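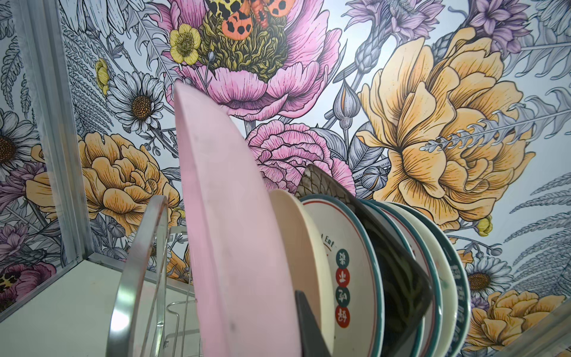

Theresia Baumgartner would like it known that bowls go on the right, that she has put them on the right for her entire adult life, and that anybody who puts them elsewhere was raised by people who ate over the sink. Mandla Matlala puts them wherever there's a gap and has never lost a bowl. The two of them had this out over most of a lunch hour, and by the time the coffee came we had a study.

CALL FOR PARTICIPANTS
The Rack Study: how people stack, dry and put away other people's dishes
Midbridge, May and into the summer

142 shares | 38 comments

We're looking for 60 adults who have, at some point in their lives, dried a plate. Talent is welcome but won't be rewarded. We want to see how people load a dish rack they didn't choose with dishes they didn't buy, and then how they unload it and where they put everything down. If you've ever come home to find that a houseguest has "helped" in your kitchen, you already understand the research question better than our first grant reviewer did.

Why we're asking

Last year we ran a questionnaire on dish habits and got 1051 replies, a good number of them longer than the questionnaire. People told us they stack by size, by color, by how badly they were spoken to as children. They also told us, with great confidence, that everyone does it that way. Then we invited a few of them in, handed them a pile of plates, and watched them do something else entirely. A man who had written a full page on the correct spacing of soup bowls leaned four of them on each other and asked where the bathroom was.

So this time we're mostly going to skip the questionnaire and go straight to the plates.

The dishes

They don't match. This is on purpose, though it didn't start that way. The collection was put together by Wycliffe Koech over several trips to the secondhand shops in Prumstead, with instructions to buy "a normal set." What he brought back includes a large pale pink plate, some white bowls with teal rims, a dark gray plate that looks as if it has opinions, and a round glass lid that may or may not belong to a pan we own. Several of the pieces carry Chinese characters. You don't need to read them, and we won't ask you to sort by them, but one visitor did try to put them in reading order and we'd love to meet more people like that.

The rack is metal, open, and has the usual number of slots, meaning fewer than you'd like in the place you'd like them. It stands in front of wallpaper with flowers on it bigger than your head. There's an orange moth sitting on one of the peonies. Please don't try to shoo it.

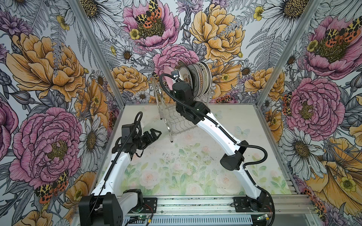

What you'll do

1. Arrive, sign the consent form, hang up your coat, and be offered tea in a mug that is not part of the study. (We had to start saying this. Somebody washed theirs and racked it, very neatly, and spoiled a morning.)

2. Load the rack. You'll be given dishes and left to get on with it. Plates on edge, plates flat, lid on top like a hat, it's all data to us. There's no time limit for this part, although we do go home eventually.

3. Unload the rack onto the table. Lay the pieces out however you like. Rows are popular. So are stacks. One person made a sort of clock.

4. Do it again with a small change. We won't tell you the change in advance. It isn't frightening.

5. Sit down with one of us for a short conversation about what you did and why. "I don't know, I just put it there" is a perfectly good answer and by far the most common.

The full session takes 98 minutes, including tea. That figure comes from timing people in the pilot. We know it looks like we made it up.

What you'll get

$60, paid at the end of the session, in your hand, whether or not you finish. Bus fare on top if you keep the ticket. A tea towel with the project name on it, while the tea towels last. They're not very absorbent, for which we apologize in a professional capacity.

You won't get a score. People keep asking for one. We've considered giving out scores just to be allowed to leave the room, but there really is no score.

Who can take part

You should be 18 or over, able to stand or sit at a table for short stretches, and comfortable handling ceramic plates. A chair at working height is available and plenty of people use it. Left-handers are especially welcome, as our pilot group managed to contain one, and he canceled.

We'd like a mix of households: people who live alone, people with roommates, people with small children and therefore mostly plastic, people with a dishwasher they refuse to use, and people with a dishwasher nobody else in the house is permitted to load. If you fall into that last category, please bring the person who isn't permitted. We'll book you both, separately, and we won't compare notes in front of you.

Restaurant and cafe workers can apply too, but say so on the form. The pilot had two dishwashers from Cele, and they finished so fast that we had to check whether we'd started.

Please don't apply if you:

- took part in the pilot (you know the change)
- have a hand or wrist injury that lifting a plate would bother
- are related to anyone on the team, which in Midbridge rules out a surprising number of people

If you break something

Then something is broken, and we sweep it up and move on. You won't be charged or sighed at. The dishes were cheap and there are spares in the cupboard. We'd only ask that you don't try to catch a falling plate, an instinct that has never once improved matters for the plate or the person.

Where and when

Sessions run in our ground-floor room at Zamgate. Come in by the side entrance and follow the paper arrows. If you find yourself in the bicycle store, the arrow has fallen off again, so turn back and take the second door.

Slots start at 9:30 a.m., noon and 3 p.m. The noon slot is quiet and we think underrated. Of the 60 places, 27 are still open, and most of those are in the mornings. There's one step at the entrance, with a ramp if you ask for it when you book, and the restroom is on the same floor.

What happens to what you tell us

We keep notes on where each dish went and in what order, and an audio recording of the conversation at the end. Your name is stored apart from both. You can ask us to throw your session away at any point up to the end of summer, and we will, without a follow-up email asking how we could have done better.

When the results are written up, you'll be sent a plain summary of two pages. It'll say what people did with the bowls. Theresia has asked to see it first and been told no.

A note on the plates themselves

Some people find they get attached. There's a white plate with bold red characters down the middle and small English words around them that read "Just To Eat Eat" and "Enjoy the Moment," and three separate visitors have asked where they could buy one. We don't know. There's another with an orange sunburst in the center, and a cream one with blue, pink and green blossoms and what might be a signature painted across it, which people handle as though it were worth something. Wycliffe says it was in the same box as the others and the whole box cost less than his lunch.

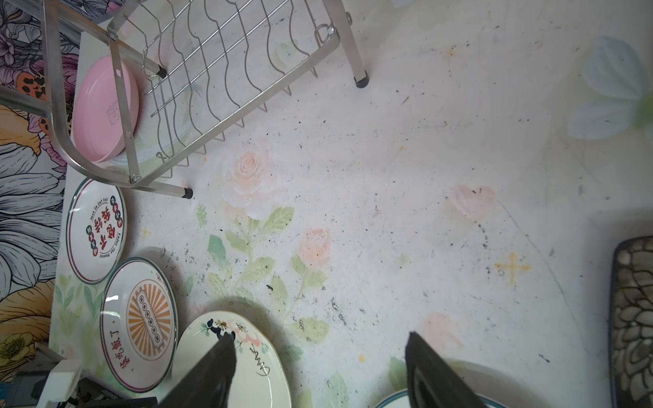 Mandla Matlala says a row is simply a stack that has given up, and that if you give him a table he'll use one corner of it. We mention this only so you know that all styles are represented here and you needn't clean up your habits before you come. Please don't practice.

How to apply

Send a short message to Lizelle Makhubela at the project desk with your name, a phone number, which slots suit you, and one line on how the dishes get dried where you live. One line. We remember the questionnaire.

Lizelle replies to everyone, usually within a couple of days. If you're not picked this time, we can keep you on the list for the next part, which concerns cutlery drawers and will, Sibusiso Masilela assures us, end friendships.

Questions about consent or your data can go to Sibusiso directly. Leave a message at the same desk and mark it for him, or it'll end up in with the tea towel requests.

Contact: The Rack Study, project desk, Zamgate, Midbridge | © The Rack Study | Back to top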